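Okay, thread time. I've had the Plakia tabletop kit on trial since Tuesday and I have a LOT of feelings about it. Mostly good! Gripper, mounting hardware, control software, the lot. I bolted it onto the blue arm I already had and cleared the weekend.

1/ For anyone who missed the earlier posts: Plakia is the pick-and-place kit from Gralerby. It's $965, or $865 if you already have a mounting plate (I did, thank you, past me). You supply the arm. They supply everything past the wrist, plus a license for the software, which is called Fashola for reasons I have not been able to get out of anyone.

2/ Unboxing to first motion took me one evening, and a big part of that was dinner. The printed guide is 11 pages and somebody clearly tested it on a real person. Bolts come bagged by step! I've paid three times this much for gear that showed up with a link to a forum.

3/ My one gripe with setup is cables. The bundle they send is generous, so you end up with loops around the wrist, and you have to think about where those loops go when the arm swings low. Chak-lun Tsao told me to run the tool once through its full range at crawl speed before putting anything on the table. Do that. I caught one snag that way and moved a clip.

4/ Okay, pens. I started with pens because they're mean. They're thin, they roll, and if you come down a hair too low you're pushing on the table. Fashola lets you set an approach height and a "soft" final stretch where it creeps down, and I love that setting so much. Fingers open, straight down over the barrel, slow, slow, slow.

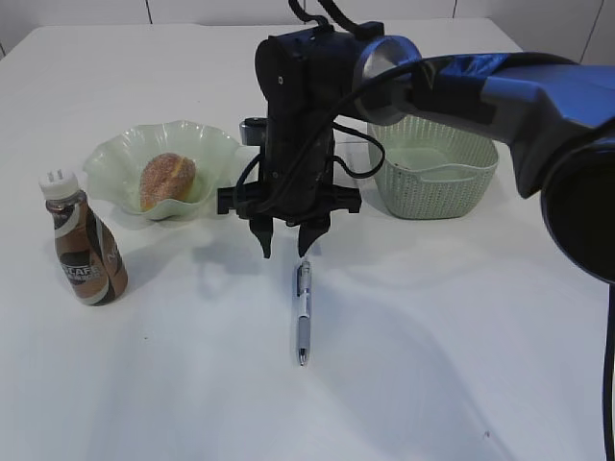 5/ Finger settings. You get presets for thin, round and boxy, and you can save your own. Mine are now called pen, other pen and please. The thin preset closes a little harder than I'd like out of the box, so I dropped the force down to 50 on their scale and left it there. Changing it takes two clicks and you don't have to restart anything, which sounds like a small thing until you've used software where you do.

6/ Teaching it a move is the best part of the whole kit. You guide the arm to a spot, tap save, guide it to the next, tap save. Then you can drag the points around on screen afterward! Wen-hsiung Mok came over, had never touched a robot arm, and was saving points before I'd finished explaining the screen. Then I couldn't get my chair back.

7/ Things I'd want to know before buying:
It likes an uncluttered, evenly lit table. I went with a plain white top and I'd do it again.
The emergency stop is a real button on a real cord. Good.
The software wants a restart after updates and is a bit coy about telling you so.
No case. For this money I'd have liked a case.

8/ Kam-wah Fu asked if it's only good for one object on an empty table. Fair question, so I've been building messier layouts out of whatever's in the kitchen and the desk drawer. Coffee bottle, a bun in a glass bowl, a plastic basket, a ruler with a pen lying across it, more pens, a couple of little sharpeners. It's a nice mix because hardly anything is the same height, and the see-through stuff is a proper challenge for any vision setup.

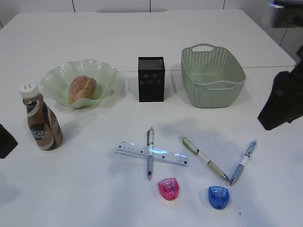

9/ With layouts like that I plan the order first. Anything lying on top of something else goes to the front of the list, then the small stuff, then the big stuff at the back. Fashola has a queue view where you can shuffle the order by dragging, and you can mark an item "leave alone," so the path planner goes around it. I mark the bowl every single time. I like that bowl.

10/ Support! I wrote to Gralerby with a question about saving points for two tools in one project, and Fung-ping Yu wrote back the same afternoon with a proper answer and a screenshot. They also said an update is planned for September with better handling of clear plastic. I'm not going to review a thing that isn't out yet, but I'll be first in line to try it.

11/ How does it compare to the Jamurdale kit I had before? Jamurdale has the nicer case (it HAS a case) and a quieter motor. Plakia is easier to teach by a mile and the fingers swap without tools. If you run the same job all day, I'd look at both. If you're like me and want to try something new every evening, get the Plakia.

12/ Would I buy it with my own money? Yes, and I'm going to, the trial one has to go back. Ching-wen Shek is borrowing my notes for her classroom setup, so if you want the saved finger settings too, reply with which arm you're using and I'll send them over tonight.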